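Teleop demos for bin picking: 6-DoF puck or hand guiding?
Board: Arms and Grippers > Teaching by demonstration

zbotha
Started 10/04/2024

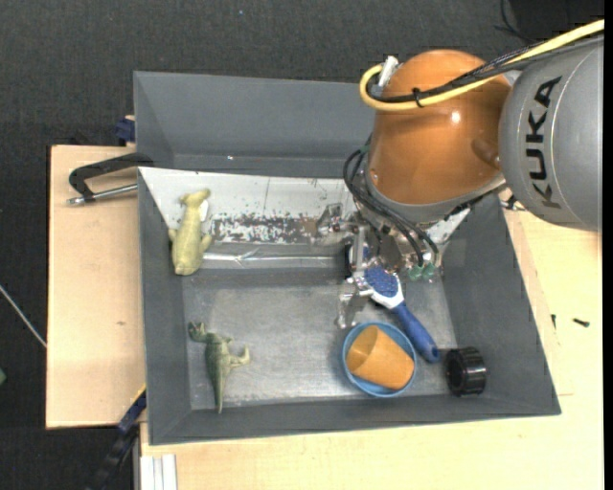

KUKA arm over the grey bin, gripper at the brush.

We are collecting pick demonstrations at the Stilalholm lab with a 6-DoF puck, velocity mode, gripper on a foot switch. The set so far is 2,068 picks from two operators. Trained on those, the policy does well on cups and bowls and badly on anything with a long handle. It closes late and off-axis. I suspect the demos and would like opinions before we record more.

Zodwa Botha

iltuter
What rate are you logging at, and do you log the commanded or the measured pose?

zbotha
50 Hz, commanded.

iltuter
Then start there. In velocity mode the arm lags the command, and the lag is worst just before contact, when the operator is making small corrections. Log both and train on measured. I would not re-record anything until that is ruled out.

sandhu_k
Disagree on priority. Lag would hurt the cups as well. A long handle needs wrist rotation, and people avoid rotating with a puck. They translate until it looks good enough and close. Plot the wrist angle at closure against the handle angle. If it hardly moves, the fault is in the teaching. We went over to hand guiding for this and lost the habit in a day.

skesthorpe_ben
Hand guiding has its own cost. Your arm is in the camera view for every demo and absent at run time. Also look at that hose and cable loop on the wrist. Drag the flange by hand and you will pull on it sooner or later.

sandhu_k
Guide once, then replay the path with the person out of view and record that. The cable is a matter of dressing it properly.

skesthorpe_ben
Replay assumes nothing in the bin shifted during the first pass. With a brush lying beside a bowl that has a cup in it, I would not assume that.

sandhu_k
Fair for clutter. Single items, then.

zbotha
Plotted it. Wrist angle at closure stays within 2 degrees of the start pose on most of the handle picks, for both operators. So sandhu_k is right on that part. I have the measured poses in a separate log and will realign them as well.

iltuter
Realign first, retrain, then change the teaching. If you do both at once you won't know which one helped.

zbotha
Agreed. After that, 60 new handle picks with the puck, rotation axis gain turned up. Hand guiding stays off the list until the hoses are rerouted.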